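Notebook, December - seating trial, showroom floor

Started 09:70 by the wall clock, which is still wrong; call it mid-morning. Leonor Rebelo took the chairs, I took the tables and this notebook.

Purpose: settle which chairs go with the round table with the black and white floral top before the Carrilho order is confirmed. Three candidates on the list: gold wire, light grey upholstered, red. The Zirkisitz catalogue gives no clearances, so everything has to be tried in place.

Gold wire first. The square grid back reads well against the flower print, and the print shows through it without looking muddled. Drawback is the rods. They sit close to the table rim when the chair is pushed in, and a knock would mark the edge. Leave a gap of 5 cm minimum - entered on the plan as a fixed dimension.

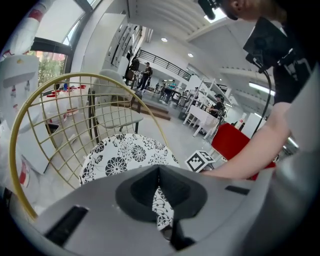 Grey upholstered next. Quiet beside the print, and the padded seat is the more comfortable of the two by a good margin. Dark legs pick up the black of the flowers. It needs more room behind it than the wire one: 97 cm from table rim to the next obstruction, against 70 for the wire. Towards the steps this is tight. Leonor suggests turning it a little off square, to be tried again once the white tables have been shifted.

Red last. Strong on its own, but it competes with the red accents on the white display items by the window. Would keep it for the far side, or swap it for the Tesari stool if that ever arrives.

Daylight from the big window makes the white ground of the table top glare from some seats. Check again with the lamps on after 16:00.

To do:
- felt pads for wire chair, ask Nizar Khasawneh for the Vireo ones
- re-measure rim to railing
- correct plan, sheet 5, grey chair drawn too small
- wall clock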